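Vundomen Help Desk
Ticket: Seat calculator gives the wrong reserved seats for Iltirham
Product: Utetti seat allocation module
Status: Open, waiting on support
Priority: Normal

Opened by customer, 9:40 in the morning

Good morning, and thank you in advance for your patience with me, as I know these tickets of mine tend to run long. I use Utetti for a teaching project on councils that set seats aside for religious and language communities. We have been very happy with it for the mainland districts. Iltirham is giving me trouble, and I've been going around in circles with it since yesterday afternoon.

The Iltirham council reserves its seats by community first and then by district inside each community. When I load the March register and press Calculate, the hill parishes come out with one seat too few and the harbor parishes with one too many. The grand total is right, so the checker shows green and never warns me.

What I have tried so far:
Cleared the saved results and ran it again. Same answer.
Removed the Puma district completely. The hill parishes then come out correctly, but of course I need Puma in there.
Put Puma back by hand instead of importing it. The error came back.
Changed the rounding from "largest remainder" to "highest average" and back again. The seats moved, but not to the right places.

Puma is the smallest district we have, with 300 registered voters, 200 of them listed under the hill community. I mention it in case size matters to the calculation.

Reply from support, 11:15 in the morning

Thanks for all the detail, it saves us a lot of back and forth. Could you check the minimum district size under Settings, Thresholds? Any district below that number is merged with its neighbor before seats are handed out. The default is 1000. If Puma is being merged into a harbor district, its hill voters would travel with it.

Customer update, 1:30 in the afternoon

Well, you were right, and I feel a little silly for not looking there! The threshold was on the default and Puma was being folded into the harbor. I set it to 200 and the hill parishes got their seat back.

I'm not quite ready to close this, though. When I save the project, shut it and open it again, the threshold goes back to the default. I've done this four times now, twice with the browser cache cleared. The other settings on that page stay put - only this one forgets itself. I also noticed that the printed report doesn't mention merged districts at all, and my students would take it at face value.
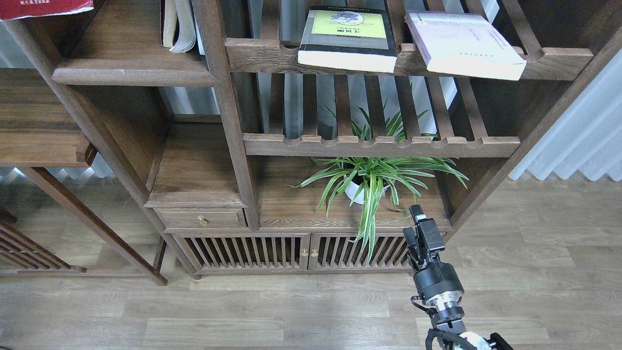
The reset is the part I'd most like fixed, and if there's a file I can edit by hand in the meantime, please tell me where it lives. As for the report, could the merged and unmerged results go side by side on one page? I'm picturing something like those two books leaning next to each other against the notched rail of the dark wooden shelf, both facing you, so you can look from one to the other without turning anything over. At the moment I print two reports and shuffle between them, and I lose my place every time. I can send the project file this afternoon if it would help. It still has the threshold problem in it, and I've left the harbor numbers exactly as imported.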